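Applies to the two-arm folding bench in Preston, controller build 3617 and later. Last revised in June.

# Recovering from a grip fault during shirt folding

The folding routine stops with fault 319 when one gripper reports a hold and the other doesn't, or when the two disagree on how far the cloth has moved. The arms freeze where they are and the motors stay powered. Most of the damage we've had came in the next minute, when someone reached in to free the shirt by hand.

Follow the steps in order. Allow ten minutes the first time.

## Before you touch anything

1. Press the stop button on the pendant. Fault 319 is a pause and the arms can still move if the software clears it.
2. Wait for the status line to change from HELD to SAFE.
3. Save the log before you restart. The restart overwrites the last 1000 entries, and without them we can't tell which gripper let go first.

Keep your hands off the laptop until the log has saved. Somtochukwu Bashir lost two logs by closing the lid too early.

## What the fold should look like at the start

Each fold begins with both grippers on the near edge, one at each corner, and the shirt flat. If the start was bad, the rest of the log is not worth reading, so check this first. 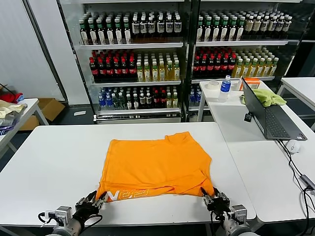
The pull on the two corners should be equal. In the log, compare the columns LH_FORCE and RH_FORCE over the first 57 entries after CLOSE. They won't match exactly, but they should rise together. If one rises and the other stays flat, that gripper closed on air or on a single thread of hem, and the fault was coming from then on.

A printed shirt can be harder to hold than a plain one. The print is stiffer than the cloth round it and the fingers can slide on it. If the lettering comes down near the hem, move the grip points outwards in the garment file until they are clear of it.

## Releasing the shirt

Don't pull the cloth out of a closed gripper. We bent a finger that way and the replacement from Skanico took most of a month.

1. With the status at SAFE, open the Forkura panel and choose Manual, then Single arm.
2. Pick the arm that is still holding. If both are, start with the left.
3. Lower the wrist until the cloth goes slack. Use the slow jog only.
4. Open the gripper fully and wait for the click.
5. Raise the wrist straight up. Moving sideways drags the fabric and can catch it again.
6. Repeat for the other arm if needed.
7. Switch the motors off at the pendant, then lift the shirt away.

If a gripper won't open in step 4, switch off the motors and use the hex key on the side of the wrist. Support the forearm with your other hand while you do it. It drops a little when the brake lets go.

## When only one arm has let go

This is the common case. One arm has hold of the cloth, the other is open, and the shirt ends up in a heap on one side of the table. The temptation is to press Resume and let the free arm find its corner. It won't. The routine still has the old corner position and will close on whatever is there, including the table top.

Cancel the fold, release the holding arm as above, and lay the shirt out flat again by hand with the motors off.
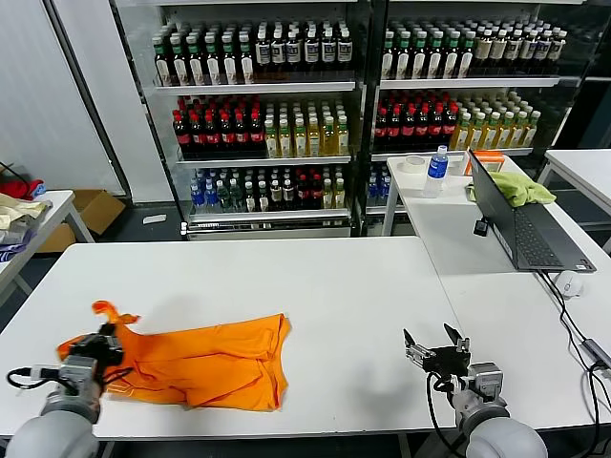
## Restarting

1. Check the wrist cables on both arms for kinks, and make sure neither loop can catch when the arm lifts.
2. Open and close each gripper three times from the panel with nothing in it.
3. Run the routine at quarter speed with the same shirt.
4. If it passes, go back to normal speed.

If 319 comes back on the same side, stop there. Tag the bench out and send both logs to Lieselotte Dreßler with the name of the garment file. Don't raise the grip force to get round it. We tried that on the Song shirts and it tore two hems.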